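搬一次办公室，扔掉半间屋子
Tetsuya Takeda谈小公司为什么总也收拾不好

采访约在下午，他迟到了，进门先道歉，说客户那边的钥匙找不着。“做整理的人找钥匙，您别写进去。”还是写了。

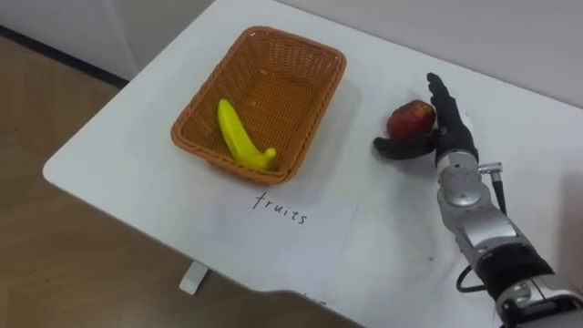

文／Kerolen编辑部　2025年8月31日

Takeda做小公司搬迁和办公室整理，入行8年。之前在仓库管货，再之前卖过文具。问他怎么转的行，他想了一会儿：“搬家搬怕了。”

那家仓库公司一月份搬的，下雪，纸箱全堆在走廊。没人写标签，财务的凭证跟茶水间的杯子装一块儿。“找发票找了4天，最后在咖啡滤纸底下翻出来。老板没骂人，坐在箱子上吃面包。我当时就想，这事因该有人专门干。”

现在他接的多是十来个人的公司。刚做完的一家叫Gemmont，做包装设计，样品从地板摞到窗台。光过期的样品册就清出去3000本。舍得吗？“不舍得。设计师抱着不撒手，我让她带两本回家，剩下的走。她后来挑了一个下午。” 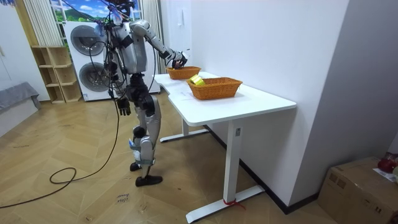

他不太喜欢别人叫他收纳师。“收纳是买盒子。很多客户第一天就问我买什么盒子，我说先别买。”盒子买早了，东西就照着盒子长，他见过一家公司柜子里全是同款透明盒，漂亮，打开都是旧充电线。哪根是谁的，没人知道，也没人敢扔。

最难的是公用的东西。个人桌子再乱，有主。茶水间、打印机旁边、会议室那张长桌，谁都能放，谁都不收。水果放到发黑，旁边是胶带和订书机。“你问是谁买的，都说不是我。”

办法呢，说出来有点土：手写标签。他不用标签机，嫌慢，也嫌太正式。“打印的字大家当装修看，看两天就看不见了。手写的，歪一点，像同事留的条，人会照着做。”字要少，一个词最好，写长了没人读。写英文还是中文无所谓，看公司平时怎么说话。 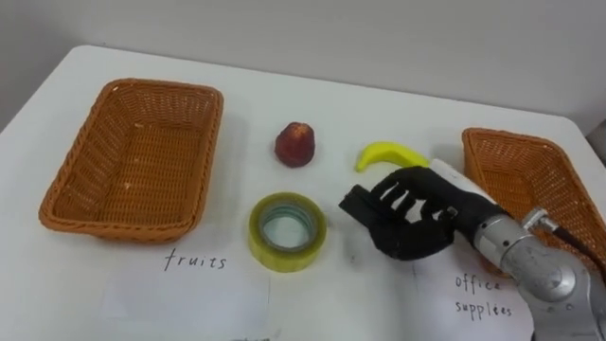 桌上的编织篮，前面的纸上手写着“fruits”和“office supplies”。

也有失败的。Wekunix那一单他主动提起来，说得很快。分类分得太细，笔分了颜色，夹子分了大小，验收那天人人夸。过两个月回去看，全混了，标签还贴的好好的。“是我的问题。我按我的脑子分，没按他们的手分。人家开会前抓一支笔就走，哪管蓝的黑的。”后来免费重做，只留大类，到现在没再找过他。他把这当好消息。

收费怎么算，他不愿细说，按天，小公司便宜些。带徒弟吗？带过2个，走了一个，嫌灰大。留下那个比他细，客户现在点名要她。

聊到一半电话响，钥匙找到了，在大衣内袋里，他自己的大衣。

最后问他自己家什么样。“厨房可以看。书房不行。”书房里有十几个没拆的箱子，上回搬家留下的，箱子上倒是都写了字，写的“杂物”。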